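Wastby publicará en septiembre una edición ampliada de su segundo disco

30 Jun 2024

El grupo de pop Wastby ha confirmado la reedición de su segundo álbum, Malton, en formato de doble vinilo y en plataformas digitales. El lanzamiento está fijado para septiembre y correrá a cargo del sello Bareck, titular de los derechos de las grabaciones originales desde la firma del contrato vigente.

La nueva edición incorpora 9 pistas inéditas: cinco maquetas, tres tomas descartadas y una versión acústica del sencillo principal. El material procede de las cintas multipista conservadas en el estudio Jacquet, donde se registró el álbum. Según la nota del sello, las transferencias se hicieron a 24 bits y 96 kHz, sin reducción de ruido en las pistas de voz.
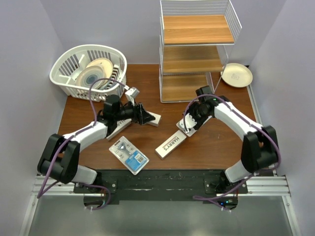 La mezcla de los temas ya publicados no se modifica. Solo cambia la masterización, con un nivel medio inferior al de la edición digital anterior y un corte específico para vinilo. El orden de las canciones se mantiene en las caras A y B; las caras C y D contienen exclusivamente el material adicional.

La tirada física se divide en dos versiones. La estándar se venderá en tiendas y en la web del sello. La limitada consta de 278 copias numeradas e incluye un libreto con las letras manuscritas y las hojas de sesión del estudio. Cada comprador podrá adquirir un máximo de 2 ejemplares de esta última. Bareck no ha comunicado todavía los precios. 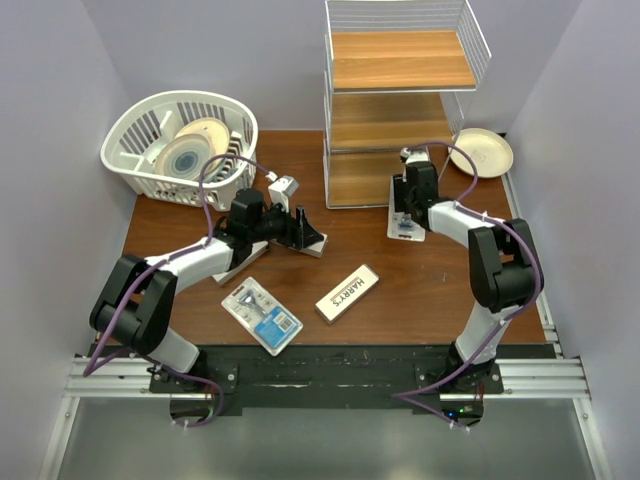 El grupo presentará la reedición con un único concierto en la sala Jacquet, anexa al estudio, con aforo para 200 personas. El repertorio incluirá el álbum completo y parte de las maquetas. Las entradas serán nominativas y se asignarán por sorteo entre los suscriptores del boletín oficial; el plazo de inscripción se anunciará por ese mismo canal.

Wastby no ha facilitado información sobre un tercer disco. El sello indica que la gira prevista para el otoño sigue pendiente de calendario.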